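Paper, paste and the drop: a wallcovering printer on pattern matching

Cosgrove prints wallcoverings to order from a single-storey unit on the edge of Skasham. The firm's production manager, who has run the print floor since the second machine was installed, spoke to us in October 2021 about substrates, drying times and the faults that come back as complaints. She asked not to be named, as the firm was in the middle of a supply negotiation.

The unit holds 2 printers, both fed from the roll, and a separate trimming bench. In September the floor completed 3,261 drops, a drop being one full-height length of paper. Of these, 1,571 were for murals and the remainder for repeating patterns.

"People assume the mural is the harder job," she said. "For the printer it's easier. A repeat has to meet itself on every drop, all the way round the room. A mural only has to meet its neighbour once."

The difficulty with murals lies in the ordering. Each panel is unique, so a panel damaged on site can't be replaced from a spare roll. Cosgrove keeps the print file and the colour profile for every job, and records which batch of base paper was used. A reprint on a different batch may be visibly off even when the file is identical.

"Base white drifts," she said. "You measure it on arrival and you write it on the label. If I reprint panel four on a warmer white, the customer sees a stripe. They'll say the ink is wrong. The ink is fine, the paper has moved."

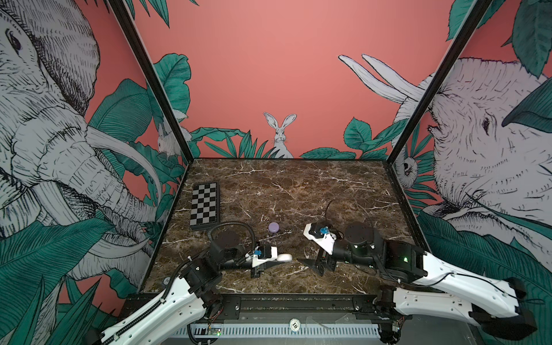
Flat colour is the severest test of a print run, in her account, and customers seldom ask about it. Dense drawing hides small variations in ink density, and the eye has nowhere to rest long enough to compare one drop with the next. Open ground gives no such cover. Coral pink is among the shades she treats with most caution, and a back wall left mostly plain in that colour, with the foliage kept low and the large elephants on the side walls, puts the greatest demand on the part that looks simplest. "I'd print the plain panels one after another, on one roll, with no stop for lunch," she said. "The leaves can wait."

Corners are the second source of trouble. Few rooms are square, and a panel wrapped round an internal corner will crease or pull away as the wall moves. The firm's instructions tell the decorator to cut the panel at the corner, leave a narrow overlap, and hang the offcut to a fresh plumb line. Some of the drawing is lost in the overlap. Cosgrove asks for a measured plan of the room before artwork is approved, so that faces and lettering can be shifted clear of the corners.

"We get plans with one width and one height," she said. "A wall has at least two heights. Measure both ends and send me the bigger one."

On adhesive she is less particular. The firm supplies Plusar, a ready-mixed paste applied to the wall, with all its non-woven papers. She has no objection to decorators using their own, provided it is intended for non-wovens and the wall has been sealed. Bare plaster takes up water too quickly and leaves no time to slide the panel into register. Old gloss paint has the opposite fault and should be sanded.

The non-woven base comes from a mill at Plellatberg. Deliveries had been slow through the summer, and the firm had begun to hold more stock than it had racking for. Rolls are kept in the print room for 2 days before use so that the paper settles to the temperature and humidity of the room.

Asked whether she papered her own house, she said the hall was done and the stairs were not. "I've got the paper. It's a repeat, with a half drop, and the stairwell is out of true from top to bottom. I know exactly how long it would take."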